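Warum hat ein Korb Löcher?

Eine Erklärseite für Kinder ab 7 Jahren

Hast du schon einmal einen Korb ganz nah angeschaut? Dann hast du vielleicht gemerkt, dass er keine glatte Wand hat wie ein Eimer. Er besteht aus vielen Streifen, die immer übereinander und untereinander laufen. Das nennt man Flechten. Beim Flechten braucht man keinen Kleber und meistens auch keine Nägel. Die Streifen halten sich gegenseitig fest.

Woraus macht man Körbe?

Viele Körbe sind aus Weide. Die Weide ist ein Baum mit langen, dünnen Zweigen. Diese Zweige legt man zuerst ins Wasser, damit sie weich werden. Trockene Zweige brechen leicht, nasse Zweige kann man biegen. Andere Körbe sind aus Rattan, Stroh oder Gras. Es gibt auch Körbe aus Papier oder aus Kunststoff, und manchmal muss man sie anfassen, um den Unterschied zu merken.

Der Boden, die Wand und der Rand

Ein Korb hat drei wichtige Teile. Der Boden muss das Gewicht tragen. Deshalb flicht man ihn oft sehr dicht, ein Streifen liegt neben dem anderen. Die Wand muss weniger tragen und darf offener sein. Dann sieht sie aus wie ein Gitter. Durch die kleinen Lücken kommt Luft hinein. Für Äpfel und Kartoffeln ist das gut, denn sie schimmeln dann nicht so schnell. Außerdem spart man Material und der Korb wird leichter.

Oben kommt der Rand. Er ist meistens dicker als die Wand. Dort enden die Streifen, und man muss sie so verstecken, dass keine Spitze heraussteht und dich kratzt. Am Rand fasst man den Korb ja auch an, wenn er keinen Henkel hat.

Was passt in welchen Korb?

In einen Korb mit Lücken kann man keinen Sand füllen. Auch eine einzelne Münze kann herausfallen, wenn die Lücke groß genug ist. Für kleine Sachen nimmt man besser zuerst einen kleinen Beutel oder eine Geldbörse mit einem Verschluss. Die Geldbörse kann man dann in den Korb legen. So hat man eine Verpackung in der Verpackung. Du kennst das vom Schulranzen: Die Stifte sind in der Federtasche und die Federtasche ist im Ranzen.

Probier es selbst!

Du brauchst einen Korb, ein Blatt Papier, einen Bleistift und einen hellen Tisch. Stell den Korb auf den Tisch und schau von oben hinein. Suche die Stelle, wo das Muster am dichtesten ist. Zeichne ein kleines Stück davon ab. Lege dann etwas Kleines neben den Korb und überlege: Würde es durch die Lücken fallen? Ein Korb von etwa 700 Gramm ist für den Versuch nicht zu schwer, den kannst du allein tragen. Frag bitte vorher, ob du ihn ausleeren darfst.
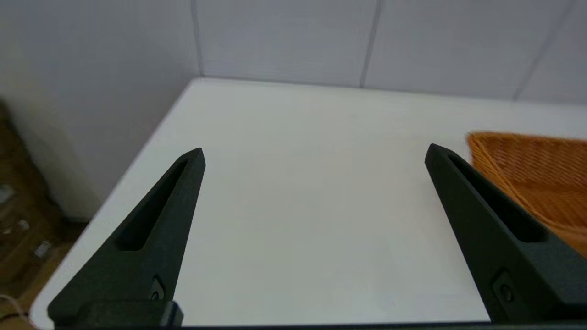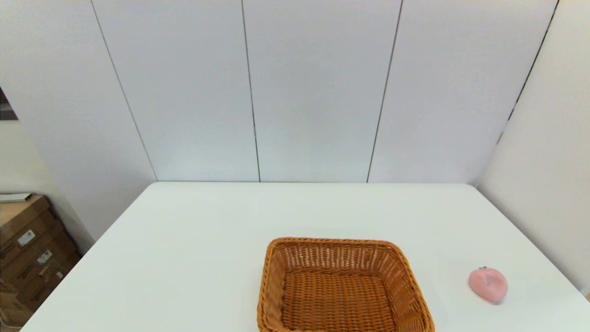 Zweites Bild: ein leerer geflochtener Korb und rechts daneben eine kleine rosa Geldbörse. Der Boden des Korbes ist dichter geflochten als die Wand.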